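Kitchen > Pantry > Seeds and Nuts > Hemp Seed Tips

Getting More Out of a Bag of Hemp Seed

By Hui-mei Huang

Print this page | E-mail this page

I bought my first bag of hulled hemp seed to put on oatmeal and now it goes into practically everything! If yours has been sitting behind the rice since February, dig it out and give it a sniff. Good hemp seed smells a little like sunflower seeds and fresh grass. If it smells like old paint or crayons, out it goes, and start over with a smaller bag.

Keeping it fresh. The oil in hemp turns quickly in a warm cupboard. I keep the open bag in the fridge, folded down tight inside a jar, and anything I won't get to in a month or two goes in the freezer. You can scoop it straight from frozen, it never clumps.

Hulled or whole? Hulled (the soft, pale ones, often sold as hearts) for sprinkling and blending. Whole seeds have a crunchy shell that some people love and my family picks out of its teeth. Whole ones are great toasted with salt, though, so don't write them off.

Toasting. Dry pan, low heat, and stay right there with a wooden spoon. They go from pale to perfect to bitter faster than sesame does. Tip them onto a cold plate the second they smell nutty.
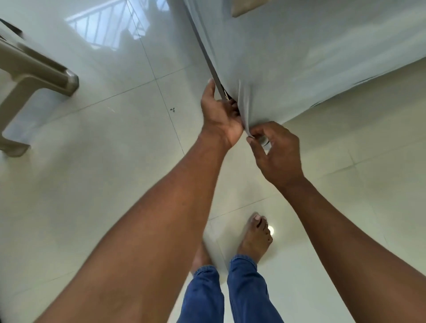
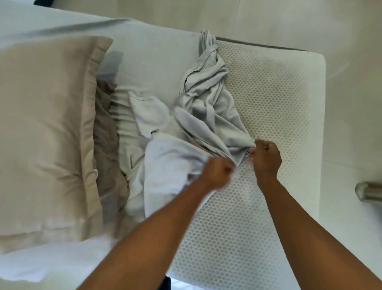 Hands at work on light gray fabric.

Hemp milk without straining. Half a cup of hulled seed, three cups of cold water, a pinch of salt and one date, blended for a full minute. You don't have to soak anything or squeeze a bag, and I still get excited about that every time I make it. It separates in the fridge, so shake before pouring. In hot coffee it can curdle a bit; warming the milk first helps.

Pesto. Swap hemp for the pine nuts, same amount. Ok-hee Yang gave me this one, and she uses parsley and lemon when basil is expensive. Freeze it in an ice cube tray!

Baking. A few spoonfuls in banana bread or crackers work beautifully. Hemp flour is another matter, since it has no gluten and drinks up liquid. Trade it for a quarter of the wheat flour at most and add a splash more water. Expect a green loaf.

The oil. Keep it in the fridge and use it cold, over potatoes or soup once the bowl is on the table. It smokes early and tastes fishy if you fry with it (I have done this to a whole pan of eggs).

My standard breakfast topping makes 246 grams and fits one old Baek jam jar: hulled hemp, chopped pumpkin seeds, coconut flakes, cinnamon. Dong-geon Heo wrote in to say he leaves out the coconut and adds sesame, and I tried it, and it's wonderful on plain rice too.

Print this page | E-mail this page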